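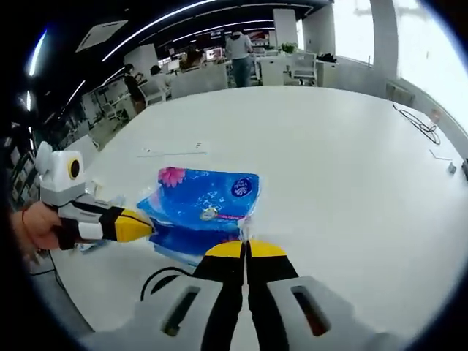

blue tissue pack with the pink flower on it

Switching from gel cleanser to cream – skin is worse??

marshpenny
Okay so I'm 5 weeks into using a cream cleanser after basically a decade of the foaming gel kind, and my face is confused. Cheeks are great, honest to goodness the softest they've been in years. But my chin and the sides of my nose have these little bumps under the skin that won't come to a head and won't leave either. I'm using the Purnden one in the tube, morning and night, and the same moisturizer I've had forever (Kabbaj, the unscented). I blot with tissues after because towels were making me red.

Do I push through or go back to the gel? My sister says it's "purging" but I thought that was only with acids and retinol.

tallowandtime
Your sister's wrong, sorry to her. Purging is from stuff that speeds up your skin turnover, and a cream cleanser sits there for a minute and goes down the drain. If you've got new bumps in places you didn't used to get them, I'd call it plain old clogging. Are you rinsing with water or wiping it off? The Purnden tube says either, and I had a terrible time with it until I started rinsing properly.

marshpenny
Ummm. Wiping. With a damp cotton pad. Is that bad?

tallowandtime
For some people it's totally fine! For me it left a film, mostly around my nose. Try two rounds of lukewarm water at night and give it a couple of weeks before you buy anything new.

oldgreengate
I'm going to disagree with the whole premise. Why did you leave the gel? If your skin was okay for ten years I wouldn't have touched a thing. Everybody on this board tells everybody to go gentle and creamy and then we get this same thread every month. Some of us are oily and need the oil taken off. I'm in my fifties, I've used Skuvstead foaming wash since it came in the old glass bottle, and my skin is fine.

marshpenny
@oldgreengate fair question, should have said. I left it because it got tight and flaky on my cheeks every winter, like it hurt to smile by dinnertime. So it wasn't fine exactly, it was just fine on the chin lol

oldgreengate
Well then you've got combination skin and you need two cleansers. Cream in the morning, gel at night. Or gel only on the T-zone, which I know sounds fussy, but it takes ten seconds.

bibandcollar
Two cleansers is how they get you. I had a shelf with 8 of the things at one point and my skin was the worst it's ever been. I'd drop the morning cleanse completely and just splash with water, then do the cream at night and rinse it well like tallow said. Cheaper too.

oldgreengate
A water splash doesn't take off last night's moisturizer, and the Kabbaj is thick. I'd want that off before sunscreen goes on. We'll have to agree to differ, bib.

bibandcollar
We always do :)

quietlather
Has anyone asked about the moisturizer? Kabbaj changed theirs in April – new cap, and mine feels heavier than the old jar did. I had the same bumps on my chin and figured it was my pillowcase. I moved to the Prirkisska gel-cream and things calmed down, though I was also sleeping better by then so who knows. Marsh, did you open a new jar lately?

marshpenny
Oh no. I did. Same week as the cleanser, pretty much. I never thought about it because to me it's "the one I always use."

quietlather
Then you changed two things at once and you can't tell which did it. Pick one to put back. I'd say the moisturizer, on the chin only, just skip it there for now.

tallowandtime
Seconding this. And please don't squeeze them, the ones with no head only get angry.

marshpenny
I squeezed one. Tuesday. It's angry.

nightferry
Lurker here, coming out for this one. I had bumps like that for the better part of a year and tried 4 different cleansers before I went to a dermatologist, and mine needed an actual prescription. The visit cost me 132 dollars, which stung, but I'd spent more than that on tubes and jars. So if it's still there after you've done the rinse and the moisturizer thing, or if it starts itching, I'd go. Itchy was the clue with mine.

oldgreengate
That I agree with.

marshpenny
Not itchy so far, just bumpy. Okay, plan: cream cleanser at night only, rinse with water twice, no Kabbaj on the chin. Mornings I'm going with bib and just doing water (sorry gate!!). If it hasn't budged in a few weeks I'll call someone. Does it matter if I still put sunscreen over the bumps? Mine's a lotion, not greasy.

quietlather
Keep the sunscreen. The marks they leave hang around a lot longer without it.

oldgreengate
Yes, keep it. And get yourself a small gel for the summer, you'll want it by the time it's hot.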